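**Chevron hand towel** is a general name for a small household towel woven or knitted with a repeating zigzag stripe, usually in one strong color and white. It is kept near a sink, a washstand or a counter where drinks are made, and is used for drying hands, wiping up spills and drying cups. Most have a raised pile, a sewn hem and a loop for hanging.

## Name

"Chevron" refers to the V-shaped band that gives the pattern its look. Retail listings also use "zigzag towel," "wave towel" and, for the thicker kinds, "plush hand towel." The last term overlaps with "kitchen plush," a trade name first used by mills in Bemville and now applied loosely to any deep-pile cloth of this size.

## Construction

The fabric may be cotton terry, a cotton blend or a split synthetic fiber sold as microfiber. In terry, the pile is made of uncut loops. In many microfiber towels the pile is longer and softer, and the edges of a printed or dyed stripe spread slightly into the next band. A crisp line between two colors is therefore more common on flat-woven tea towels than on plush ones.

The hem is normally a narrow binding sewn over the cut edge. On striped towels it is often matched to the darker of the two colors. The hanging loop is a short length of ribbon or tape, folded in half and stitched at the edge. It may be placed at a corner or at the middle of a short side. Corner loops let the cloth hang in a long point and take up less width on a hook. Middle loops keep it flatter.

## Pattern

Zigzag stripes are regular only when the towel lies flat. Once the cloth is folded or bunched, the bands bend into curves and the V shapes open out or close up. Turquoise and white is among the most common pairings, along with gray and white and navy and white. The Tindholm pattern books list 71 zigzag repeats for household cloths, of which 60 are two-color designs.

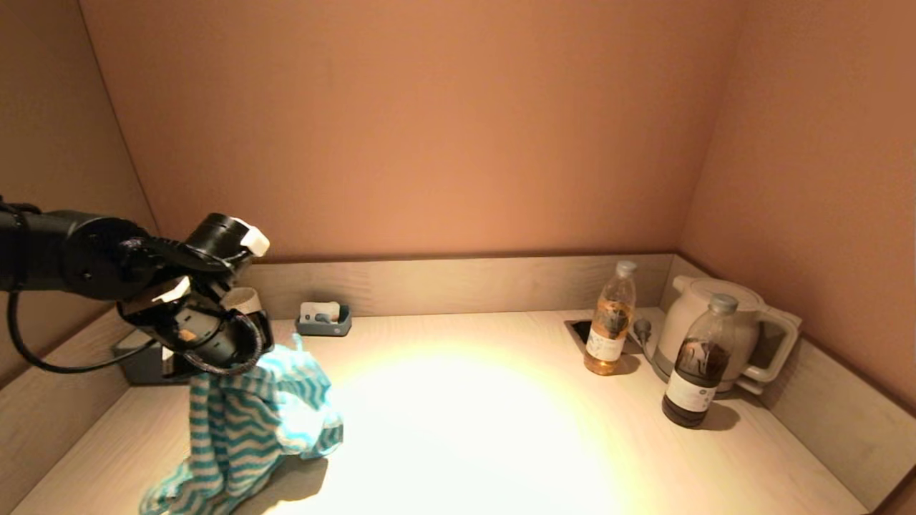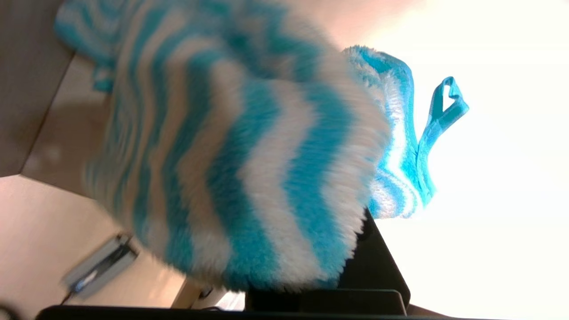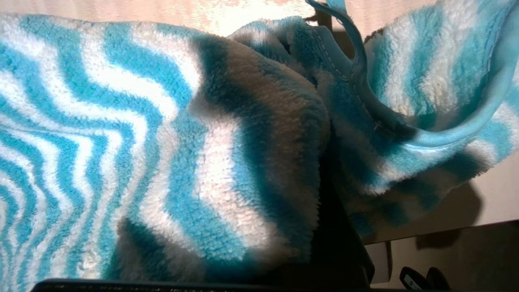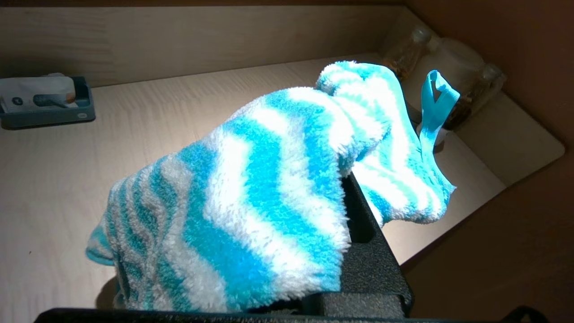

Turquoise and white plush towel with zigzag stripes.

*Household Textiles*, vol. 4, p. 2,717

## Use at a drinks counter

In rented rooms and small apartments the towel is often kept on the same counter as the electric kettle, cups and bottled syrups or sauces. Counters of this type are commonly set into an alcove, with a low backsplash to protect the wall. The towel is used to wipe the surface after pouring and to dry the outside of the kettle once it has been unplugged and has cooled. It should be kept clear of the kettle's base and cord.

A towel used for hands is generally kept apart from one used for spills. Some households do this by color, others by hanging the two on separate hooks.

## Folding and storage

Thick pile does not hold a sharp crease, so plush towels are usually folded in thirds or rolled. The Phetsri fold, common in guest rooms, begins with the loop at the upper right. The left side is brought to the center, the right side is laid over it, and the cloth is then folded once from the bottom. The loop stays exposed and the towel can be picked up by it.

Towels left in a heap dry slowly in the middle, where the layers of pile press together. Hanging by the loop exposes more of the surface to air.

## Care

Synthetic plush towels are washed in warm water with like colors and dried on low heat. Fabric softener coats the fibers and reduces the amount of water they take up. New towels in strong blues and greens may release some dye, and a separate first wash is usual. Matted pile can be loosened by shaking the towel before it is hung.

A loop that has pulled free can be sewn back through the hem binding with a few short stitches. Stitching through the pile alone tends to tear out.

## See also

- Terry cloth
- Tea towel
- Zornbridge stripe
- Towel hook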